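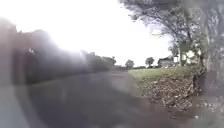 Drota Path Sealer, 20 L

Water-based sealer for asphalt paths, driveways and small parking areas
Item no. 529
Made by Eklund Surface Products, Ranthorpe

Drota is a ready-mixed sealer for asphalt that has started to go grey and dry. It fills hairline cracks, slows down wear from sun and rain, and brings back a dark, even colour. It goes on with a brush or a squeegee and cleans up with water while it is still wet.

The mix has fine sand in it for grip. Stir it from the bottom of the pail before you start and again every time you stop for a break – the sand settles faster than you would expect in warm weather.

Where to use it

Footpaths, bike paths, driveways, schoolyards and cart paths. It is not meant for roads with regular truck traffic, and it will not stick to concrete, pavers or bare gravel. New asphalt should be left for a full season before it is sealed.

Drota will not level a dip or hold a broken edge together. Cracks wider than a pencil need to be filled first with Umedside Crack Filler, sold separately in a 3 L jug. Let the filler cure overnight.

Getting the surface ready

Pull weeds and cut back grass along both sides. Scrape off moss, then sweep or blow the path clean. Wash oil spots with a degreaser and rinse well. The asphalt can be slightly damp when you begin, but there should be no standing water.

Putting it on

Pour a ribbon across the path and pull it toward you in a thin coat. Two thin coats wear better than one heavy one. Wait until the first is dry to the touch, then work the second coat across the direction of the first.

Air and ground should both be above 12 °C during the work and through the night after. In most of the country that means finishing by the middle of September. Do not apply if rain is expected before the next morning.

Keep people and bikes off until the next day. Cars should stay off for 3 days, longer in shade or humid weather.

Details

Size: 20 L pail with handle
Colour: black, drying to charcoal
Finish: low sheen
Clean-up: water
Storage: keep from freezing; a pail that has frozen cannot be used
Shelf life unopened: two years

Ordering

Single pails are kept in stock at the Ranthorpe counter and can be picked up the same day. Full pallets ship from the Umedside warehouse. For jobs over 2,000 square metres, ask for the bulk price – we can supply drums and lend a spray rig with a deposit.

Opened pails cannot be returned. Colour may vary slightly between batches, so order enough for the whole job at one time.

Page updated February 22, 2020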